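Chapter 4: How Towns Get Their Water

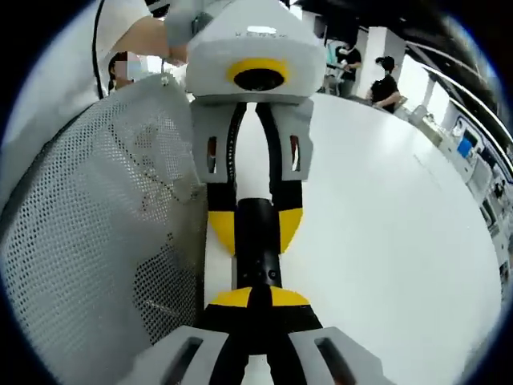
Sedport, June

Most people in Sedport turn on a tap many times before breakfast and give it no thought. The water comes out clear, at a steady pressure, and drains away again. Behind that tap lies a system of pipes, tanks, pumps and filters which has been added to, patched and replaced for well over a century. This chapter follows the water from the hills above Nerkcombe to the kitchen sink, and looks at the choices a town has to make along the way.

Sedport is a small port on a flat stretch of coast. It has plenty of rain but very few places to keep it. The ground under the town is sand and gravel, and wells dug close to the shore turn salty if too much is pumped from them. The early residents used shallow wells and rain barrels. As the port grew, the wells were sunk deeper, and by the end of one dry summer several of them could no longer be used for drinking. The town then had to look inland.

4.1 Where the water comes from

Water supplies fall into two main groups. Surface water is taken from rivers, lakes and reservoirs. Groundwater is pumped from layers of rock or gravel that hold water in their gaps and cracks. A layer of this kind is called an aquifer.

Surface water is easy to reach, but it carries mud, leaves and bacteria, and the amount changes with the seasons. Groundwater is usually cleaner, as it has been filtered slowly through the rock, but it can take up iron, lime and other minerals on the way. It is also slow to recover. An aquifer that has been pumped hard for several years may need many more to fill again.

Sedport uses both. Most of its supply comes from the reservoir at Nerkcombe, a narrow valley with a dam across its lower end. The rest comes from a group of boreholes at Zundham, where a thick bed of chalk lies under the farmland. In a wet winter the boreholes are rested and the town runs almost entirely on the reservoir. In late summer the position is often the other way round.

The surface of the reservoir, when full, is 518 feet above the level of the harbour. This height matters a great deal. Water runs downhill without any help, so the Nerkcombe supply reaches the edge of the town by gravity alone. The Zundham water has to be lifted by pumps, and the electricity for them is one of the largest costs in the whole system.

4.2 Making it safe

Raw water from a reservoir is treated in stages. First it passes through coarse screens that hold back twigs and weed. A chemical is then added which makes the fine particles stick together in clumps, known as floc. The water stands in large tanks while the floc sinks to the bottom and is drawn off as sludge.

The water that is left goes down through beds of sand. Some works use slow sand filters, which cover a wide area and depend partly on a thin living layer that forms on top of the sand. Others use rapid filters, which take up less room but have to be washed out often by sending clean water back up through them. The works at Nerkcombe was built with slow filters and changed to rapid ones when the town outgrew it. Two of the old beds can still be seen beside the access road – they are now ponds.

Last of all, a small dose of chlorine is added. It kills most of the germs that have survived the earlier stages, and a little stays in the water to protect it on its way through the pipes. The dose has to be watched closely. Too little leaves the water at risk, and too much can be tasted.

Samples are taken at the works and at taps across the town. In the year covered by this chapter, 1,758 samples were tested and 11 of them failed on one count or another. Most of the failures were for iron, which had come from old pipes and was not present in the water when it left the works.

4.3 Moving and storing it

Treated water travels to the town in large pipes called trunk mains. From these it passes into smaller distribution mains under the streets, and then into the service pipe of each building. The oldest mains in Sedport are cast iron. They are strong, but they rust from the inside and can crack when the ground shifts. Newer mains are mostly plastic.

Demand for water rises and falls through the day. It is lowest in the middle of the night, climbs sharply at about seven in the morning, and has a second peak in the early evening. A treatment works runs best at a steady rate, so the difference is made up by storage. Covered service reservoirs on high ground fill overnight and empty by day. The one on Sombatkul Road serves 1,299 homes and a school, and it holds enough for a day and a half of normal use.

Leaks are a constant problem. A slow leak under a road may run for months before any water shows at the surface. Engineers look for leaks by measuring the flow into a district at three in the morning, when very little should be used. If the night flow creeps up from one month to the next, a pipe is probably losing water somewhere in that district.

Key terms in this chapter

Aquifer – a layer of rock or gravel that holds water.
Floc – clumps of fine particles that form during treatment.
Trunk main – a large pipe carrying water over a long distance.
Service reservoir – a covered store of treated water close to the homes it supplies.
Night flow – the flow into a district when demand is at its lowest.

The next section looks in more detail at the valley above Nerkcombe, beginning with the rainfall and the shape of the land.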